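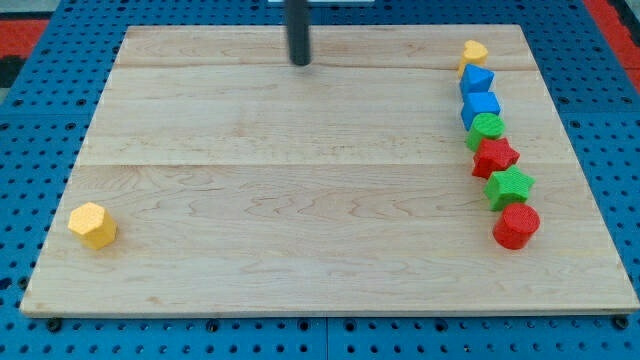 3. First-time setup

This section covers the Fastlow travel router, hardware revision 2. If your unit has a single Ethernet port, you have revision 1 and the menus will look different. The revision is printed on the label next to the serial number.

3.1 Before you start

You need the router, the power adapter it came with, one Ethernet cable and a computer or tablet with a web browser. A phone will work, but some of the tables in the admin page are hard to read on a small screen.

Caution: Use only a 5 V adapter. The micro USB port has no protection against higher voltages.

3.2 Connecting the router

1. Plug one end of the Ethernet cable into the WAN port, marked with a globe.
2. Plug the other end into a free LAN port on your modem or main router.
3. Connect the power adapter. The power LED comes on at once and the WiFi LED starts to blink.
4. Wait until the WiFi LED stops blinking. A first boot takes roughly 2 minutes while the file system is prepared. Later boots are faster.

Caution: Do not remove power during the first boot. If you do, the settings partition may be left half written and you will have to follow section 7, Recovery.

3.3 Logging in

1. On your computer, open the list of wireless networks and join Fastlow-Setup. There is no password at this stage.
2. Open a browser and go to 192.168.8.1.
3. Choose a language and a time zone, then click Next.
4. Enter an admin password. It must have at least eight characters. Write it down; it cannot be read back from the router.
5. Enter a network name and a WiFi password, then click Apply.

Your computer will lose its connection when the new name takes effect. Join the new network and reload the page.

Note: If the browser shows a blank page, check that a VPN client is not running on the computer. The Gellden VPN client in particular blocks local addresses by default. The option to change is Allow LAN access.

3.4 Using the router as a WiFi client

In client mode the router joins an existing wireless network, such as one in a hotel, and shares it with your own devices.

1. Go to Network, then Mode, and select Client.
2. Click Scan. Networks with a weak signal may need a second scan.
3. Select the network, enter its password and click Join.
4. Check that the status line reads Connected and shows an IP address.

If the address starts with 192.168.8, the other network uses the same range as the router. Go to Network, LAN, change the router address to 192.168.200.1 and click Apply. From then on, use the new address to open the admin page.

Note: Hidden networks do not show up in the scan. Click Add manually and type the name exactly, including capitals.

3.5 Updating the firmware

Routers shipped before February have build 671 or older. Client mode drops out after several hours on those builds, so update before you rely on it.

1. Go to System, then Firmware. The installed build is shown at the top.
2. Click Check now. The current build is 683.
3. Click Download, then Install. Keep settings is ticked by default.
4. Wait for the router to restart and log in again.

If the router has no internet access, download the file from the Hilwood support page on another computer and use Upload file. Files for the Kan repeater have a similar name but will be rejected.

For port forwarding and file sharing, see section 4.

Section last revised 02/12/2018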